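Search this site Search Type and press enter

How to fold carrier bags into little packets (and keep them that way)

Sunday, July 21, 2019

I love this job. I know how that sounds, but give me a rainy afternoon, a clear bit of table and that dreadful bulging bag-full-of-bags from the back of the kitchen door, and I'm happy until teatime. You start with a rustling heap that springs out at you whenever you open the cupboard and you end with a shoebox of tidy packets, each about the size of a biscuit, standing in rows like index cards. It's so satisfying!

I've been folding bags this way for years, and I changed my method in May after a long spell of doing them as triangles, so the instructions have been rewritten from top to bottom. If you liked the triangles, they're still in here, further down.

What you need

A table or worktop you can walk up to from the front, big enough to lay one bag out at full length. A dry tea towel. A shoebox or a drawer divider for the finished packets. That's the lot. You don't need elastic bands, and I'd steer you away from them, as they go sticky in a warm kitchen and then you've got sticky bags.

If you want a proper container, I keep my small ones in a Pärn drawer insert, the shallow one with the sliding wall, and the big ones in an old Histell boot box with the lid thrown away. The Histell box holds 24 large packets standing on edge when I've folded them well, and a good few less when I've been watching telly at the same time.

First, sort the heap

Tip everything out on the floor. Don't try to do this bit on the table, there isn't room and they slide off. You're making three piles:

- thin plastic ones, the crackly sort
- heavier plastic, the sort with a thick handle
- cloth and anything woven

Pull out anything with a hole in the bottom, anything that smells, and anything that has held raw meat or leaked milk. Be firm. A split bag folded into a lovely packet is still a split bag, and you'll only find out in the car park. Torn ones can line a small bin if the hole is high up. Check what your own council takes before you put the rest anywhere, because soft plastic rules differ from street to street round here.

Look inside each one too. I find receipts, onion skins, a glove now and then, and once a whole unopened packet of Dolarell caramel wafers (best before date still two weeks off, hurrah). Give each bag a shake upside down over the sink and wipe out any crumbs with the tea towel. If you have to rinse one, peg it on the line by the bottom corners so the handles hang open, and leave it out of the folding until tomorrow. A damp bag folded small goes musty very quickly.

Folding a thin plastic bag

1. Lay the bag on the table with the handles away from you and the bottom edge near your tummy. Pinch the two bottom corners and give a little tug outwards to square it up.

2. Find the side gussets. These are the tucked-in pleats running up both sides of most thin bags. Push them back in with a finger so that they lie inside the bag as they did when it was new. If you skip this you'll get a fat packet that won't stay shut.

3. Smooth from the bottom up towards the handles, with the flat of your hand, slowly. You want the air to leave by the open end. I used to go the other way and wonder why I was always chasing a bubble round the bottom corner!

4. Fold the left side over to the middle, then the right side over on top of it, so you have one long strip with the handles stacked together at the far end. For an ordinary supermarket bag the strip should be a bit wider than your palm. Smooth it again.

5. Starting at the bottom, fold up a hand's width at a time, pressing each turn before you make the next. Flat folds, please, no rolling. A roll looks quicker and then traps air and pops open.

6. Stop when only the handles are left. Fold the handles down over the packet, turn the whole thing over, and tuck the handles into the pocket made by the last fold. Push them well in with your thumb. Press down with your palm for a slow count of three.

Your first one will be wonky. Mine was more of a parcel than a packet. By the fifth or sixth your hands get the idea and you can start listening to the radio properly.

Folding the heavier ones

Same idea, fewer folds. Thick plastic won't take a tight crease and it's no good forcing it. Fold it in half lengthways, match the handles, then fold up from the bottom in big turns, half and half again. The handles are usually too stiff to tuck, so wrap them once round the outside and stand the packet in the box with its neighbours holding it closed. They'll flatten over a week or so and you can squeeze the row up.

If there's a stiff card or plastic base in the bottom, take it out, fold the bag, then slide the base down the outside of the packet. I keep the bases with the bags they came from or I never see them again.

Folding cloth bags

Cloth is the easy pile. It has no air to speak of and it doesn't slither. Lay it flat, seams to the sides, and tuck the long straps down inside the bag before you do anything else. That one step is the difference between a drawer you can open and a drawer full of knitting. Then thirds one way, thirds the other. If it's very creased I'll iron it, but only because I like ironing, and a firm hand does nearly as well. My Tastix tote (the big one, from the shop in the arcade, you get it with the spice tins) has a square bottom, so I fold that up flat against one side first and treat it as if it weren't there.

The triangle method, for those who miss it

Make your long strip as in step 4. Take the bottom left corner across to the right-hand edge so you've made a triangle, fold the triangle straight up, then across the other way, and so on up the strip. Tuck the handles into the last pocket. It's very pretty and children are brilliant at it. I gave it up because triangles don't stand in rows, they just make a heap of triangles, and the ones at the bottom come undone. In a bowl by the front door they're lovely, though.

Getting stubborn bags flat
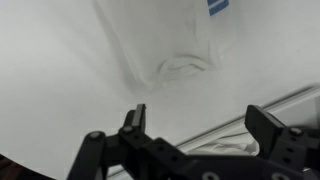
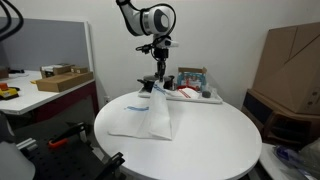
Stubborn bags are the ones that have been knotted, scrunched in a coat pocket or stuffed inside other bags all winter, and they need a few minutes' attention before step 1. Open the bag right up and put your whole arm in to push out the corners. Then lay it down and work on the bunched part first, holding the rest still with your other hand. White on white is the fiddliest combination of all, by the way. With a pale bag on a pale table like this you can lose sight of where the edge is, so let the blue printing help you: a printed band is a handy thing to check against as you smooth, and you can see straight away if you've pulled one side further than the other. A dark tablecloth underneath makes life easier too. And do move your tray to the back of the table, with the cups and small box on it, so the front is free for the bag. I fold towards me, so that's where I want the space.

For deep creases in plastic, warmth from your hands is enough. Please don't iron plastic, not on the coolest setting, not under a cloth. I've scraped the result off an iron and it took a whole evening. Lay the bag under a couple of heavy cookbooks overnight instead and fold it in the morning, when it'll behave much better.

A bag with a tight knot in the handles can usually be saved. Twist one tail of the knot until it's as thin as string, then push it back through the knot the way it came. Works nearly every time!

Filling the box

Stand the packets on edge with the last fold facing up, so the tucked handles can't work loose. Small at the front, large at the back. I put new ones in at the back of their own section and take from the front, which means every bag gets its turn and the nice ones don't stay at the bottom for ever.

Don't cram. You should be able to lift one out with two fingers without its neighbours coming up for the ride. When the box is full, the box is full, and the next bag that comes home has to replace one. (I fail at this around Christmas. I catch up in January.)

Put two packets in each coat, one in the glove compartment and one in the bottom of the rucksack. The thin ones are best for coats. Cloth ones go in the car, and if you've got a bicycle pannier there's room for one of those as well.

Questions I get asked

How long does it take? The first big heap took me most of a film. Now I do whatever has come home that week while the kettle boils.

Can I fold the tiny vegetable bags? Yes, but stack a few on top of each other and fold them as one. Singly they're so slippery that you'll lose your temper.

What about bin liners? Leave them on the roll, they're fine there.

My packets keep springing open, what am I doing wrong? Nearly always it's the gussets, so go back to step 2. If those are tucked in properly, try smoothing once more between steps 4 and 5, and make sure the handles go right down into the pocket and aren't just resting in the top of it.

Does it work for the foil-lined cool bags? I haven't found a way that doesn't crack the lining. Mine hangs on a hook, open, and takes up far too much room. If you've managed it, do tell me how in the comments, I'd love to have a go.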